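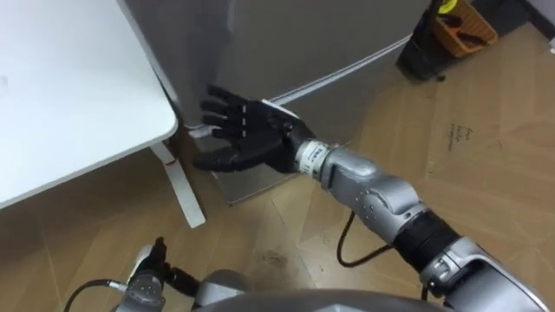
About Lendenex

Lendenex helps small companies and schools plan and budget for robot equipment. Recep Çetinkaya started the firm after years of purchasing for a packaging plant in Driststead. There are 9 of us now, and we don't sell robots or take commission from anyone who does.

Most clients come to us with a price for the robot and nothing else. We work out the rest: floor space, power outlets, cable runs, spare hands, training, and the hours of staff time it takes to get a task going. Everyday jobs are where the budgets go wrong. Holding a bottle and gripping its cap takes two arms and two good hands,

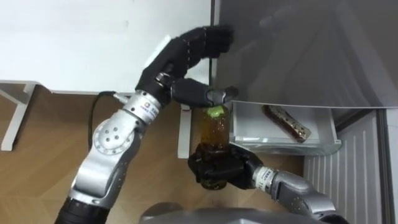

and a quote for a one-armed unit won't cover it. We ask for a list of tasks before we look at any catalog — usually that list gets shorter once the costs are next to it.

A standard plan takes 20 working days. You get a room layout, a purchase list in the order things should be bought, and a budget for the first 3 years, with repairs on a separate line. Our Tokgöz worksheet, which we use on every job, also covers furniture. Desk height and drawer position affect what an arm can reach,

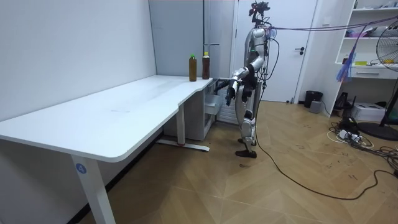 and changing a desk is cheaper than changing a robot. A first review of a quote you already have costs $670, and we take that off the price if you go on to a full plan.

Our office is in Gondgate. Visits are by appointment, and Recep answers most first inquiries himself.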